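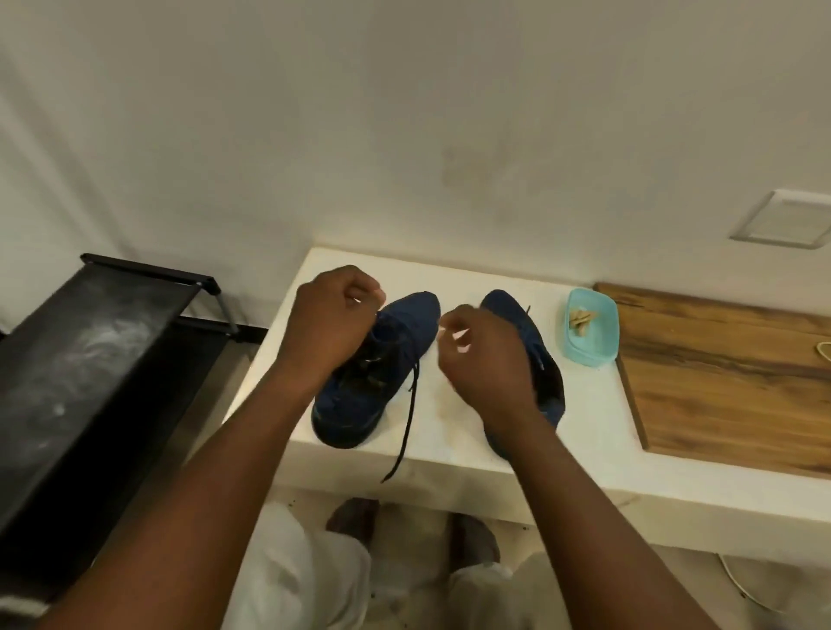 I have been tying my shoes wrong since first grade, and it took a pair of sneakers and a very patient neighbor to break it to me.

Back in July I bought new knit sneakers in navy blue, the kind you can wear to the grocery store and also (if your standards are like mine) to a dinner where people bring wine. I love them. They're soft, they don't rub, they go with everything I own, which is mostly navy blue anyway. But the laces! They would not stay tied. I'd get to the end of the block and one would be flapping. I'd tie it again, cross the street, and there went the other one.

I went through all the usual theories. Cheap laces. Slippery laces. Feet that are somehow the wrong shape for laces. I double knotted everything for a month, and then spent every evening hunched on the stairs picking at two hard little knots with my fingernails, saying words my mother doesn't know I know.

Then Nimal Paul from downstairs watched me stop twice on the way to the bus and asked, very kindly, whether I knew I was tying granny knots. I did not. I'm a grown woman with a mortgage.

Granny knots, and how to tell if you've got one

Look down at your bow. If the loops lie across the shoe, side to side, you're fine and you can go read something else. If they twist around so one points at your toes and the other points up your ankle, welcome to the club. It means both halves of your knot go the same way, left over right and then left over right again, and the whole thing works itself loose as you walk.

The fix is so small it's embarrassing. You change the direction of one half. I always crossed left over right for the first bit, so now I cross right over left, and then make the bow exactly the way I always have. That's it! You can change the second half instead if you like, but my fingers flatly refused. The first cross was much easier to retrain.

Why I practice at the counter

I tried learning it with the shoes on, bent over in the hallway, and got nowhere. My hands just did what they've done for decades. What helped was putting the pair up on the white counter with the toes pointing away from me, same as they'd be on my feet, and doing it over and over while standing up straight like a civilized person.

Yes, I know, shoes on a counter. My grandmother would have had a fit, because shoes on a table meant bad luck and probably a death in the family. I wipe the soles first and wipe the counter afterward, and so far everybody is fine. There's always other stuff sitting there too, like the wooden board and the little blue plastic container. I just shove the shoes into whatever space is left and get on with it.

A couple of things I figured out while doing this. Even up the ends before you start. I used to ignore it when one side was longer, and then I'd get one giant floppy loop and one sad tiny one, and the long end would find its way under my other foot. Pull the slack up from the toe end too, a row at a time. Knit uppers stretch and shift around, so if you only yank at the top you get a tight collar and a baggy front.

And slow down on the first loop. I pinch it close to the base now and keep it small. A big loop looks cheerful but it catches on things (bike pedals, the dog, once a shopping cart in the parking lot at Clambridge, which I would like to forget). 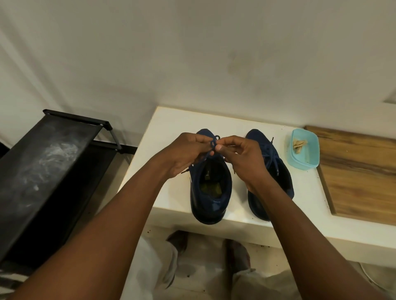 Did it work, though?

It did! My proper test was the path out to Flusetthorpe and back, which is gravel, then mud, then a stretch of steps that I resent more every year. The app on my phone gave me 1,161 steps before the first gate and normally I'd have stopped at least once by then. I kept glancing down like I was checking on a baby. Both bows were still lying flat when I got home, and I came in and told my husband, who said "congratulations" in a tone I chose to take as sincere.

I still slip up when I'm rushing. If I'm late and thinking about something else, the old granny comes right back and I find out at the corner. But it's maybe one morning in a week now, and it takes a few seconds to redo.

Things people have asked me

My sister wanted to know if she should just buy those stretchy laces and be done with it. I had a pair in my old Dewan walking shoes and didn't get along with them, because my left foot is a bit wider than my right and I like being able to fuss with the fit. If you have trouble with your hands, or a kid who is always late for school, I'd say go for it.

Somebody at work asked about waxed laces. I haven't tried them. She says hers hold beautifully, but she's also a person who irons pillowcases, so she may just be better at life in general.

And on double knots: I've stopped completely. I did one last week out of pure habit and it took me a fork to get it undone.

Next I want to sort out the lacing on my boots, which go so loose at the ankle that I clomp. Nimal says there's a way of locking the heel with the top pair of holes and he has offered to show me, so I'll bake him something and report back. If you've got a lacing trick that works on boots, leave it in the comments, and please explain it as if I were six.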